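Lumurska gripper comparison

From the Doltance robotics reference pages. Section: End effectors and wrist sensing.

The Lumurska gripper comparison is a bench test used to compare two-finger robot grippers, the small cameras fitted beside them and the controllers that drive the arm. It was set up at the Lumurska workshop by Pak-hei Chuang and is used mainly for choosing parts for light pick-and-place work. The name covers both the written procedure and the set of recordings made with it. In older notes it is also called the Lumurska wrist test.

Contents
1 Background
2 Equipment
3 Procedure
4 Camera results
5 Finger pads
6 Controllers
7 Limits of the test
8 Related terms
9 See also

Background

Grippers are usually sold with a stated stroke, a stated closing force and a weight. These values say little about how a gripper behaves when it is bolted to a moving arm with a camera next to it. A heavier gripper makes the arm slower to settle. A long finger may reach further into a box but hide more of the camera's view. The comparison was written to put such effects on one sheet.

The first version dealt only with fingers. Each pair was closed on the same set of household goods and the result was marked as held, slipped or dropped. Chuang added the wrist camera in the second version, after several trials had been marked as gripper faults when the arm had been sent to the wrong place. Controller settings were added in the third version, which is the one in use.

The word "trial" has a fixed meaning in the procedure. It covers one approach, one closing of the fingers, one lift and one release. An approach that is stopped before the fingers close is logged as an abort and does not count as a trial.

Equipment

Three gripper types have been tested in full. The Vosari is an electric parallel gripper with flat fingers and a screw drive. The Bogdan is also electric but uses a linkage, so its fingertips move along a shallow curve as they close. The third is a workshop-built gripper with no name of its own, listed in the tables as "bench pair". It takes the same finger blanks as the Vosari.

All three are fitted to the same six-joint arm through a common adaptor plate. The plate carries a bracket for the wrist camera, which points along the fingers. The bracket has two positions. In the near position both fingertips stay in view through the full stroke. In the far position the view of the table is wider, but the fingertips leave the picture when the Bogdan is fully open.

Two cameras are used. One has a rolling shutter and reads the picture line by line. The other has a global shutter and takes the whole picture at once. Both are run with automatic exposure in the first round and with fixed exposure in the second.

Procedure

The arm starts from a rest position above the work surface. It moves to a point over the object, turns the wrist to line up the fingers, comes down, closes, lifts and holds for seven seconds. The object is then put back and released. The same path is run at a slow and a fast setting.

Objects are chosen to differ in shape, stiffness and surface. Bright colours are preferred, as they make it easier to find an object in a poor picture. The layout is changed between rounds, and each gripper is given the same layouts in the same order.

A full comparison takes 234 trials for each gripper. If a finger pad comes loose, the round is stopped and started again from the beginning with a new pad.

The log sheet has a column for the picture at three points: over the object, at closing and at the end of the lift. The person keeping the log marks each as clear, usable or lost. "Usable" means that the edges of the object can still be placed well enough to tell whether it lies between the fingers. "Lost" is used when only colour is left.

Camera results

Motion blur was the most common reason for a picture being marked as lost. It depends on how far the view shifts while the shutter is open, and so on both arm speed and exposure time. Turning the wrist does more harm than moving it in a straight line at the same joint speed, as objects far from the turning axis sweep across a large part of the view.

The fingers are affected much less. They are fixed to the same wrist as the camera and stay almost still in its view, so a picture can show the pads in fair detail while everything past them is smeared. For this reason a sharp pair of fingers must not be taken as a sign that the picture as a whole is sound. An early automatic check at Lumurska measured sharpness over the full picture and passed many lost pictures on the strength of the pad pattern alone. The present check leaves out the area covered by the fingers.
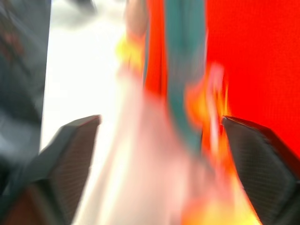

Wrist camera view with strong motion blur. The grid texture of the finger pads can still be made out; the objects between and beyond the fingers are streaks and patches of colour.

Overexposure is logged separately. A pale area may lose all detail even when the arm is at rest, and this can be mistaken for blur. With fixed exposure the fault is easier to find, as it comes back at the same place in each run. Shorter exposure cuts both blur and overexposure but makes dark objects harder to tell apart from shadow.

Of the 749 pictures marked in the third version, 611 were rated clear or usable. Most of the remainder came from the fast setting with automatic exposure. The global shutter camera removed the slanting of upright edges seen with the other model. It did not remove blur, which was much the same for both cameras at equal exposure times.

Finger pads

Three pad surfaces are compared: smooth, ribbed and crosshatched. Smooth pads held flat-sided boxes well and did poorly on soft packets. Ribbed pads were better on packets if the ribs ran across the direction of pull. Crosshatched pads gave no best result on any single object but had the fewest drops over the whole set, and they are now fitted at the start of every camera or controller round.

Pad colour was found to matter for the camera. Pale pads upset automatic exposure when the fingers were open and close to the lens. Dark pads did so less, though they may pick up a tint from a strongly coloured object nearby. The tint is ignored in marking.

Finger shape was tested with square, rounded and angled tips. Angled tips leave more of the gap open to view. They also have less pad area at the very end, and small items held by the tip turned more often during the lift.

Controllers

The arm can be driven by its own control box or by an outside computer sending new positions at a steady rate. In the first case speed changes are smoothed by the box. In the second they depend on the program, and a late message shows up as a small jerk at the wrist. Such jerks were enough to spoil a picture even at the slow setting.

A settling pause before closing improved the share of clear pictures with every gripper. The Vosari, being the heaviest, needed the longest pause. The Bogdan settled sooner but showed slight play in its linkage when the wrist was turned on its side. The bench pair was the lightest and needed the shortest pause of the three.

Limits of the test

The procedure does not measure closing force directly. A gripper that crushes an object but lifts it is marked as having held it, with a remark in the notes column. Wear is not covered either, as pads are replaced between full comparisons.

Marking is done by eye, and the line between "usable" and "lost" has drawn some criticism. When the same set was marked twice by different people, most disagreements fell on pictures taken during the final part of the descent. Chuang's later notes suggest marking these in pairs with the picture that follows, but this has not been added to the procedure.

Related terms

Abort: an approach ended before the fingers close.
Bench pair: the workshop-built gripper used alongside the Vosari and the Bogdan.
Settling pause: a wait between the end of a movement and the closing of the fingers.
Stroke: the distance between the fingers when fully open, less the distance when fully closed.

See also

Adaptor plate
Exposure time
Parallel gripper
Rolling shutter
Wrist camera bracket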